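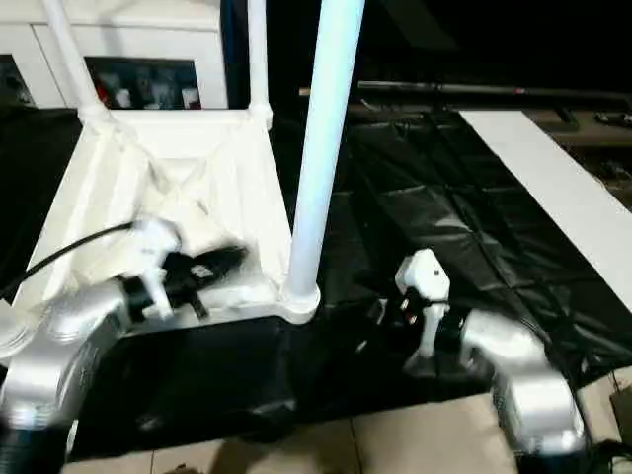
Home > Forums > Lore > Creatures and Spirits > Thread

Are the Rulten ghosts or something else?

marshlight
I'm on my second run through Vokero and still can't work out what the Rulten are meant to be. The priest in the harbor town calls them the drowned dead. The book you find in the lighthouse says they were in the water before there were any people to drown. Both are in the game and neither one is marked as a rumor. Which one do people here go with?

tallow_and_tin
Drowned dead. The priest is the only character who talks to one and gets an answer. It gives him a street name in the old town, and you can find that street on the wall map in the customs house. Something that was never a person wouldn't know a street.

oddfellow77
I don't agree. The lighthouse book says they repeat whatever they hear through the water. The street could be something it heard from a boat. There's also the bell quest, where one of them speaks in your own character's voice, and your character is alive.

marshlight
I missed the bell quest completely. Where does it start?

oddfellow77
Talk to the net mender in Cleson after the February festival. You need 3 lamp tokens first. If you sold them you can buy 2 back from the peddler, but the last one has to come from the cistern.

tallow_and_tin
The voice thing is a fair point, but I always took that as the game reusing the player lines. They did the same with the well in chapter 10.

gullwing
The well is on purpose too. There's a line in the Cleson chapel that says "the deep gives back what is said to it." I think the Rulten and the well are the same thing under two names. Inland people say well spirit, coast people say Rulten.

tallow_and_tin
Then why do the coast people bury shoes for them? You don't bury shoes for an echo.

gullwing
People in the game believe a lot of things that aren't so. The whole Rüegg chapter is a village being wrong about a bear.

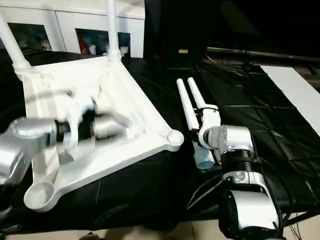

White chair on its back, underside up, on black cloth.

marshlight
Finished the bell quest last night. I'm leaning toward oddfellow's side now, but the one under the pier turns its head before you speak, so it can't only be repeating.

oddfellow77
Does it turn if you go in without the lantern? I've only done it with the lantern lit.

marshlight
I had it lit as well. I have a save from the top of the steps, so I'll try it dark and post back.

tallow_and_tin
Check the journal while you're there. My entry for the pier still says "the drowned," and it never updated after the bell.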